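Speaker notes: Small pressings and the shape of a catalogue
Letport Sound Library, open talks programme
Running time: 40 minutes, with questions afterwards

Opening

Good afternoon, and welcome on behalf of the library. The talk concerns Vasar, a small electronic label that released twelve-inch records over a short period and then stopped. Its catalogue is held here almost complete. I shall speak about how the records were made and numbered, and what they tell us about the way dance music was sold at the time.

(Wait for latecomers. Lights down after the first extract.)

Origins of the label

Vasar grew out of a record shop in Jomholm. The shop had imported house and techno singles for several years, and its staff had begun to make tracks in the room above. The first release was pressed in a run of 957 copies. The order had been for more, but the plant rejected part of the batch for surface noise. The second run came to 1,315, and no later title exceeded it.

These figures come from the label's own order book, which the library received with the collection. Earlier printed accounts give a higher total. We believe they counted test pressings and returned stock twice.

Play extract one: side A, from the start. Fade at the second breakdown.

The sound

Listeners will notice how little changes. A kick drum, a closed hi-hat and a single chord with a long echo carry most of the side. The chord is filtered slowly, so that it seems to come closer and then draw back. The bass line has only two notes – the second is easy to miss on small speakers.

The tracks were recorded straight to tape in one pass. Levels were moved by hand as the machines played, and mistakes were left in. On the third release a channel is muted by accident for almost a bar. DJs of the period came to use that gap as a point at which to bring in the next record.

Play extract two: the muted bar. Repeat once if the room is quiet.

Sleeves and numbering

The sleeves were plain card with a stamp. The stamp gives a catalogue number and a speed, and nothing else. Numbers were assigned when a track was finished, while release depended on money, so the records reached shops out of order. Collectors have long searched for a missing fifth title. The order book shows that it was cut and then cancelled before pressing.

Distribution

Sales outside Jomholm were handled by Enriquez, a distributor that took boxes of 100 on sale or return. The arrangement kept the label going through its first winter. It also meant that payment arrived months after the plant had to be paid, and the letters in the collection become shorter as the debt grows.

(If time is short, omit the next paragraph and go to extract three.)

Two titles were licensed for a compilation. The compact disc versions were edited to under six minutes and lose the long fades.

Play extract three: final release, side B, in full.

Listening and access

The records may be heard by appointment in the ground floor listening room, which also opens on Saturday mornings. Originals are played by staff, and digital copies are available at the desk.
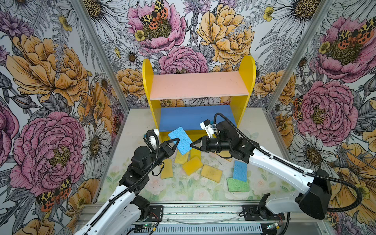
Readers who wish to consult the order book should ask for it in advance, as it is kept in a separate store. Questions are now welcome, and the final side may be played again on request.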